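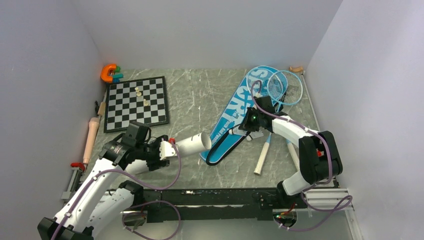
Keeping the Water On: How Small Towns Are Learning to Look After Old Pipes

Filed under: Features > Home & Community > Public Works

11/03/2019

The water system in Kuverwood was laid out for a town that expected to grow. It was built with wide mains, long connecting lines, and a pumping station on the north side intended to serve two new neighborhoods. Only one of them was ever completed. The result is a network that is larger than the town requires and older than the town would like.

Kuverwood's position is a common one among small municipalities. Its system contains 78 miles of pipe, much of it cast iron, and the town employs three full-time workers to maintain it. The records they inherited were kept on paper, and several of the early maps show lines that were planned but never installed. Crews have on occasion opened a street in search of a valve and found only clay.

The town council approved a review of the system in July. Its first task was to establish what was in the ground. Residents were asked to report the material of the pipe entering their homes, and a printed guide was mailed with the quarterly bill. The guide explained how to locate the service line, how to tell copper from plastic, and how to perform a simple scratch test on dull gray metal. About 2 in 5 households returned the form, a response the public works office considered satisfactory.

The neighboring town of Coven chose another approach. Coven replaces its lines according to age, beginning with the oldest streets and moving outward each year as the budget permits. The method is easy to explain at a public meeting. It has also led the town to remove pipe that might have served for decades more, while younger lines in poor soil have continued to leak. The Coven water office has acknowledged this difficulty and now gives repair history equal weight when it prepares its annual list.

Both towns have engaged Vakitz, a regional engineering firm, to advise on leak detection. The firm's survey teams work at night, when household use is low and the sound of escaping water carries more clearly along the main. Their report for Kuverwood recommended that pressure be lowered slightly in the hillside district before any large excavation was undertaken. High pressure places strain on old joints, and a modest reduction can be made at little cost.

Financing remains the harder question. Kuverwood has not raised its base water rate in many years, and the reserve fund was drawn down to repair the pumping station roof. The council is considering a gradual increase together with a credit for households on fixed incomes. A public hearing will be held before any change is adopted.

Residents can assist in the meantime. Every household should know the location of its main shutoff valve and should turn it once a year so that it does not seize. Outdoor faucets should be drained before the first hard frost. An unexplained rise in the bill should be reported promptly.

214 shares | 3 comments

millpondroad
We sent our form back the first week and never heard a thing. Is there a list of which streets are getting done?

Mägi Plumbing & Heating
Good article. Please do turn that shutoff valve gently. If it hasn't moved in twenty years, call somebody first.

dorset_hen
Coven dug up our street and then dug it up again for the gas line. Maybe the two offices could talk to each other.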